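Nindstead Community Help
Home & Table > Pottery and Dishes

Is a glazed bowl with an unglazed foot OK to keep on a felt table cover?

Posted by marlo_k, 4 May 2026

Hi all! I've gotten completely hooked on small handmade bowls this year (my sister blames the Clitetti street market, and she's right) and I finally have a spot to set them out. It's a long side table in our dining room with a gray felt cover over the whole top. I love how the colors look against it. Greens especially!

My problem is the bottoms. Most of my bowls have a rough ring underneath where there's no glaze, and that ring grabs the felt. If I slide a bowl even a little, I get fuzz stuck to the clay and a pale rubbed patch on the cover. I also wonder about moisture. We use these bowls for real food, olives and nuts and cut fruit, and then they get washed and go back on the table. Could a bowl that went back too soon leave a ring on felt?

I'd rather keep the cover than give it up. The table underneath is my grandmother's and it has scratches I don't want to add to. I paid 396 for the whole setup, table cover, baskets and trays included, so I'm not eager to start over. What do the rest of you do?

One more thing, if anyone knows. Two of my bowls came with no maker's mark at all and I'd love to know whether they're safe for lemon and vinegar dressings. They're shiny inside and feel smooth all over. Is shiny enough to go by?

Thank you! I've been reading this board for months and I've learned so much already, mostly about fixing handles.

Hanne Rautiainen
Member, 367 posts

Oh, I love this question, because I went through the very same thing with my own table. Felt and pottery can get along fine!

First, the foot ring. Turn the bowl over and run a fingertip around it. If it feels like a nail file, you can smooth it at home. Get a sheet of wet-and-dry sandpaper, a fine one, wet it under the tap, lay it flat on the counter and turn the bowl on it in slow circles. Keep it wet the whole time so you don't raise dust. A minute or so is plenty for most bowls. Rinse well, let it dry, then rub the ring on an old sweater. If it doesn't pull, you're done. Stay on the bare clay and don't let the paper ride up onto the glaze.

Second, moisture. Bare clay can hold water long after the glazed part feels dry. I stand mine upside down on a rack overnight before they go back out. The morning I skipped it I got a dull ring on the felt, which brushed out with a clothes brush after a day in the sun – but it took some brushing.

Third, color, and here I may get carried away. Pale green on gray is one of my favorite pairings ever. Gray takes nothing away from it and the glaze does all the shining. I keep baskets on the same cover, and the warm reddish brown of wicker makes the green look cooler and fresher. A dark tray is good too, if you have one in a deep blue-green. 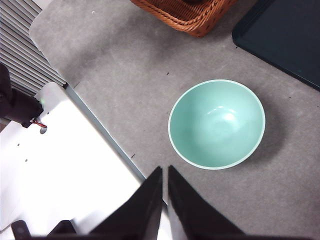

Nindstead Table & Clay Club – Dishes and Glazes Group

The mint green bowl is the kind I'd buy ten of if I had the shelves. Look how the color deepens down the shaded side, and how the thin pale rim finishes it off! Glossy glaze does that so well. A matte one would give you a softer look but you'd lose that bright little spot of light inside, and for me the bright spot is half the fun.

As for the felt, it will pick up specks, there's no way around it. Crumbs, lint, bits of dried leaf. I go over mine with a sticky roller before company comes and otherwise let it be. Don't use a wet cloth on it, you'll just push everything in.

About your unmarked bowls: shiny is NOT enough to go by, sorry. A smooth, glossy surface tells you the glaze melted nicely and that's all. Old bowls and souvenir bowls in particular can have lead in the glaze and look perfectly lovely. I'd ask the seller what glaze was used and whether it's been tested, and until you have an answer, keep keys or wrapped candy in them. No lemon, no vinegar, no tomato. A proper lab test is the way to be sure.

We have a glaze evening in July at the hall on Lenihan Street, bring your bowls along! There's tea and at least one person who will want to talk about celadon until they lock the doors. (It's me.)

tobinwest
Member, 2 posts

just put felt pads on the bottom. the little round ones for chair legs. works for me

Dot_in_Trikomar
Member, 100 posts

Hanne's sanding tip is great and I'd do that first. I want to add a word on tobinwest's pads, because I used them too. They're fine for bowls that only sit there and look pretty. If you wash the bowls a lot the glue goes gummy and the pads slide off sideways, and then you have glue on the clay AND on your cover. I spent a whole evening picking it off a blue one.

What I do now is cut circles from a thin cork sheet, a bit smaller than the foot, and lay them on the felt with the bowl on top. No glue. You can't see them unless you bend down and look. When the bowl goes to the kitchen the cork stays where it is, so I always know where it goes back.

And lift, don't slide! It took me a while to get into the habit, but the rubbed patches stopped after that. The ones you have already may come up if you hold a steam iron well above them and then brush the fibers gently with a soft toothbrush. Try a corner first, especially if your felt is wool. Mine is a polyester mix and I was nervous about it, so I kept the iron high and went slowly.

Marlo, please come back and post your greens when you have them all set out, I'd love to see them together.

marlo_k

Wow, thank you! Sandpaper is on the shopping list and I had cork left over from a notice board, so the first circles are already cut. The two mystery bowls are holding hair ties and rubber bands until I hear back from the seller. Hanne, what time does the July evening start?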